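Week 6 - automation on the shop floor, what changes for staff
Handout, read before the seminar. Tutor: Annick Langlois

Carried over from last time: who decides what gets automated? Usually not the people doing it. Keep that in mind for the case.

Case: Dirko, shoe returns and repair. 14 people on the benches before the arms came in. Job was open box, check pair, insole out, look, insole back, box. 800 pairs on a busy day in December.

What moved
- handling pairs goes to the arms, two to a booth
- people now set out the work, clear stoppages, judge the odd ones
- less lifting, more standing and watching. Several said the watching was more tiring, see Veres interview p. 3
- talk on the line dropped off. Booths have walls, benches didnt

Pay: stayed on the old grade though the job title changed. Fabrice Jacquet (shop steward) argues minding an arm is skilled work and should be graded as such. Management say its the same job with help. Both positions in the reader, be ready to argue either.

Skill: Mavromatis calls it "borrowed judgement" - the old hands know a worn heel by thumb, new starters only ever see it through the booth. What happens when the old hands retire? Bring one idea, written down.

Terms to know: deskilling, task vs job, pace setting, redeployment.

For the seminar: pick one task from your own work or a realtive's. Who would mind the machine, and at what rate? 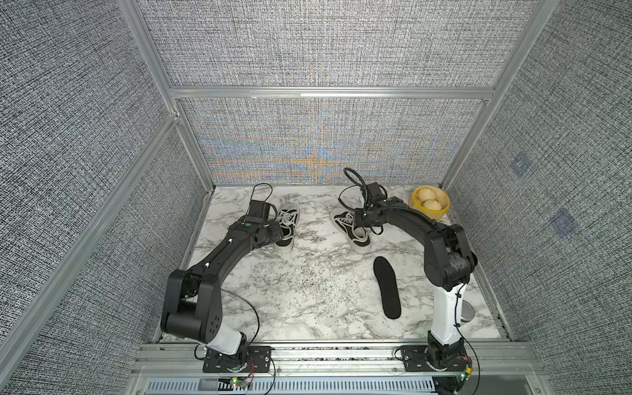
Reading time: 2 min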